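[Hollel-list] Re: oiling benchtops, how many coats??

From: Danilo Fajardo
To: the list

Fouad Sayegh wrote:
> Hi all, we've just had the new bench put in (solid timber, light
> colour, the joiner left it bare) and I've had three different
> answers from three different people about the oil. One said two
> coats, one said six, one said don't oil it at all, use poly.
> Also does it matter what goes on the underside? And how long
> before we can put the kettle back. My wife is asking, daily.
> Fouad

Fouad,

Quick one, have to be out the door by 4. I did ours last winter and then my mum's, so have made most of the mistakes already.

Coats – four on top, two underneath. Yes the underside matters. If you only seal the top, the bottom takes up moisture from the dishwasher and the whole thing cups. Mine did. Had to pull 13 screws and start over. The cut-out around the sink needs more than anywhere else, end grain just drinks it. I did six in there and would do eight next time.

Before any of that, sand. 120 then 180, stop there. I went up to 320 on mum's because it felt lovely and the oil just sat on top and went gummy. Wipe it over with a damp cloth, let the grain stand up, then a light hand sand with the 180 again. Vacuum, then a cloth with a bit of turps. Don't use a tack rag, some of them leave wax behind.

Oil: I used the Bitar hard one, matte. The Rideck is cheaper and smells less but takes for ever to cure in the cold, and I found it went yellow on pale timber. Others here will disagree. Thin coats. Thinner than that. Put it on with a lint free cloth, wait 30 minutes, then buff off everything that hasnt soaked in. If it feels tacky next day you left too much on. 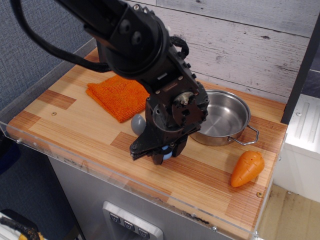

Between coats give it overnight at least, longer in July if the kitchen isn't heated. Light rub with a grey pad before the next one, wipe, go again. Window open. We had ours shut because of the rain and I had a headache for two days.

Rags!! Lay them flat outside to dry or put them in a bucket of water with a lid. Do not scrunch them up in the bin. Bloke in the next street lost half a shed.

Kettle – you can use the bench gently after a couple of days but the oil isn't properly hard for weeks. No water left sitting on it, nothing hot, no cast iron (black ring, ask me how I know). We had the kettle on a tray on top of the fridge. Not popular. Tell your wife three weeks and then if it's two she'll be pleased.

Poly: it's fine, plenty of people have it. But when it gets a scratch through you can't patch it, you're sanding the whole length. With oil I just do the bad bit near the stove on a Saturday arvo sort of thing, 20 min, done.

Cost, as you asked off list. Mine was $297 all up for oil, pads and paper, and there's a third of the tin left which I can drop round if you haven't bought any. Keep the lid tight, it skins over. The place out at Dasness quoted me to do it, wasn't even close, so I did it myself.

Oh and the gap at the wall. Leave it. Timber has to move. Cover it with the splashback or a bit of quad but don't glue it tight and dont run a hard filler in there. Silicone is ok, the paintable sort if your wall's painted.

For stains later: lemon juice and a bit of bicarb for tea marks, then rinse and re-oil the spot. Oxalic acid for the black ones, gloves on, read the packet.

Got to go. Shout if the joiner left any sealer on it, sometimes they do on the ends, and then the oil won't take and you'll need to sand it back first. Drip of water will tell you – beads up, there's something on it.

Danilo

Filed under: Kitchens & Benches, Oils and Finishes

Comments (3)

marg_t
Second the rags thing. Ours were warm to touch after an hour on the lawn.

Fouad Sayegh
Thanks Danilo, very helpful. Water beads at the sink end only, so I guess that's sealer. Sanding tomorrow. Yes please to the leftover tin.

pete in the hills
I've had Rideck on for two years and it hasn't yellowed. Mine's a darker timber though. Also 240 grit is fine if you use a thinner oil for the first coat.

Recent in this list
Message 3879: Squeaky stair treads, from above or below?
Re: Grout colour, samples vs real life
Laundry tap dripping again after new washer
WTB: short offcuts of Tas oak
Re: Re: Which side of the door does the draught strip go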